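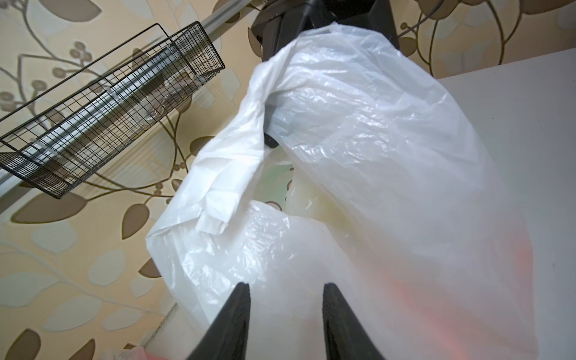 Leather conditioning trial, second round, March. Carrying on with the collar and cuff panels from the Istum pattern, cut from the same hide as last time so the two rounds can be compared. Finish on the flesh side is untouched. Panels rest in thin plastic between coats, and the bags we have crease badly, the way the milky one hanging from the black bracket has wrinkled all over, so anything with a soft topcoat needs a sheet of tissue between it and the film. Two cuffs from round one picked up crease marks on the grain side. They buffed out on one and not on the other.

Coat A: Modex neutral, thin, applied with a folded cotton pad. Absorbed evenly except near the belly edge, where the hide is looser. Left 2 hours before the second pass. Color shift slight, toward brown. Surface still a little tacky at the collar stand when checked before lunch.

Coat B: our own wax and oil mix, warmed until it pours. Darker result than A. Good bead when water was dripped on it. Stitch holes along the front edge filled with wax and had to be cleared with a blunt needle, so for the real jacket this coat goes on before punching or gets masked along the seam line.

Flex test on the elbow panel, 1,000 cycles on the bench folder. Coat A showed fine lines across the fold, no break in the finish. Coat B showed a pale band that went away with hand rubbing. Did not run the uncoated control because the clamp jaw was marking the grain. Jaw needs new felt before anyone uses it again.

Lining: the viscose from Nugroho came in at 91 cm usable width, narrower than the layout assumed. Back piece and both fronts still fit if the sleeve linings are turned to the cross grain. Tried that on one sleeve. It hangs acceptably but the hem creeps when pressed. Steam lower, or cut the hem with extra and trim after pressing. Facing seam allowance stays as drawn.

Zipper: the Moltulach sample runs clean but the tape is stiff and pushes the front edge into a wave below the chest. Basted it a second time with the leather eased slightly, wave reduced, still visible with the jacket shell on the form. Want to try a softer tape before changing the pattern piece.

Edge paint on the pocket welts cracked at the corners again. Sanded back, thinner coats, no verdict yet.

To do:
Felt for the clamp jaw
Uncoated control, same cycle count
Ask for zipper tape in a lighter weave
Recut left sleeve lining with longer hem
More tissue, the wide roll
Check welts after a night on the rack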